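Residency Diary, Worna Public Library
Monday, January

The reading room opened at 9 a.m. and the first session of the local history residency began shortly afterward. Attendance was good for the season. The library has agreed to extend the residency through the end of the winter term, and the resident archivist, Devendra Pant, has been given the use of the east study for that period.

The morning was given to the Mittal letters. The collection holds 89 letters, most of them written between a grain merchant and his sister in Fisora, and 67 have now been transcribed. The handwriting in the later letters is difficult. The merchant changed pens often and wrote across the page once he had filled it, and several passages will need a second reader before they can be entered in the catalog.

Mr. Pant reported that two of the letters appear to be out of order. Both mention the flooding of the lower market, but one carries a postmark from the following spring. The matter was left open. The present sequence will stand until the parish records have been consulted, and a note to that effect has been placed in the folder.

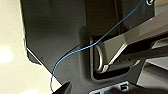 The afternoon discussion turned to the question of names. The merchant refers throughout to a place he calls Jusutari, which does not appear on any of the maps held by the library. One member of the reading group suggested a farm, another a ferry landing. The sister's replies mention going "down to Jusutari" to meet a boat, and this gives some support to the second view. A request has been sent to the county map office for the river surveys.

It was agreed that spelling will be kept as written in all transcripts, including the merchant's habit of doubling the letter L. Modern forms will be given in the index only.

The group also considered the spring booklet. The library will print 100 copies, with a short introduction and a selection of the letters. Mr. Pant asked that the price disputes be included along with the family news, and there was no objection. A draft selection is due at the next session.

The room was closed at 4:30 p.m. Letter 68 remains on the desk list for tomorrow, along with the torn envelope that was filed with it.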